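The bench you cook on

Most kitchens get redone for the wrong room. People replace cupboard doors, handles and taps, then go back to making dinner in the same strip of bench between the sink and the kettle, because that's where the clear space is.

Lok-yiu Huang has spent much of her working life looking at those strips. She plans kitchens for rental flats and small houses in Gulholm, where the older blocks were built with galley kitchens and very little bench. Her first question to a client is where the chopping board lives. If the answer is a cupboard, she asks how often it comes out.

"People tell me they want more storage," she says. "Then I watch them make a sandwich on top of the microwave."
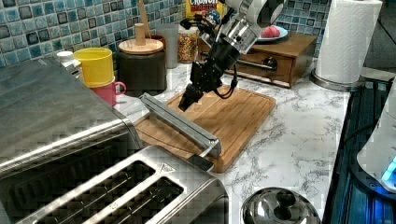 A board left out on the bench tends to get used.

Her usual job is modest. She moves a power point, takes out one overhead cupboard and shifts whatever has settled on the bench. The last three kitchens she did in Gulholm kept their original cabinets. One owner had set aside $2,000 and spent $400 of it, mostly on the electrician.

Small appliances are the main trouble. Toaster ovens have become common in flats where the built-in oven is slow, or costs too much to heat for a tray of chips. They're useful, but they need bench on every side. A door that folds down claims the space in front whenever it's open, and that is often the same space somebody needs for a board. Huang asks clients to open every door and lid before they settle on a spot, and to leave them open while they walk through making a meal. 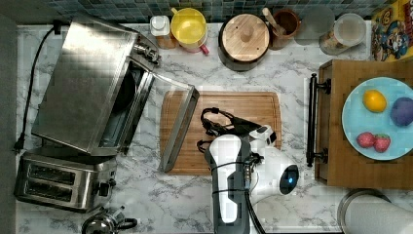
What the surface has to put up with

Wyn Skyrme cuts and fits benchtops from a workshop in Tultisora. He'll sell people marble if they want it, though he gives them an offcut first and tells them to leave half a lemon on it overnight. Acid takes the polish off real marble and leaves a dull mark that wiping won't fix. Some customers bring the offcut back and order a laminate with a marble pattern. Others decide they can live with the marks.

He's firmer on edges. A square edge chips where pots come down on it, and a slightly rounded one lasts longer and is kinder to hips in a narrow galley. He also likes a bit of tile behind the bench, even a shallow strip, with the grout sealed before anyone fries an egg near it.

Colour is where he stays out of it. Pale benches make a small kitchen feel bigger and show every crumb.

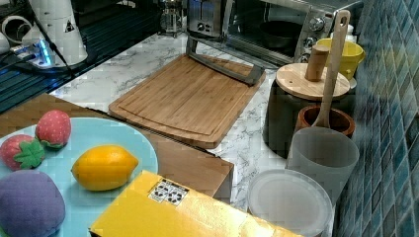 Shiuli Debnath disagrees with much of this. Her kitchen in Zulville has 2 metres of bench and she keeps nearly everything on it, on the grounds that a thing put away is a thing she forgets she owns. She told me she had followed the clear-bench advice for one winter and ate a lot of toast.

Huang doesn't argue with that. A crowded bench works if the cook knows where the gap is and it stays put. Her own rule is a clear space wide enough for the board and a dinner plate side by side, next to the sink if possible. Past that she isn't fussed.

Height gets less attention than it should. Standard benches suit someone of middling height, and many people in a household aren't. Raising a bench is expensive, but a thick board on a damp tea towel brings the work up for a tall cook. For a shorter one, Skyrme sometimes fits a lower section at the end of the run, which also suits kneading.
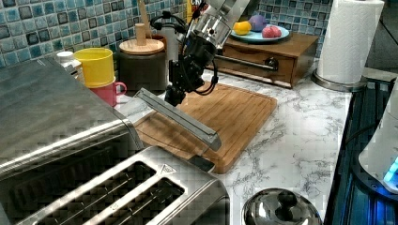 Tile behind the bench makes for easier wiping down.

Lighting comes last in most renovations and is often the cheapest improvement. A single ceiling light puts the cook's shadow over the knife. A strip under the overhead cupboards fixes it, and plug-in versions are fine for renters, provided the cord runs well away from the sink.

Huang's next job is a galley on the third floor of a block near the Gulholm ferry. The owner wants an island. There's no room for one, so they're talking about a trolley.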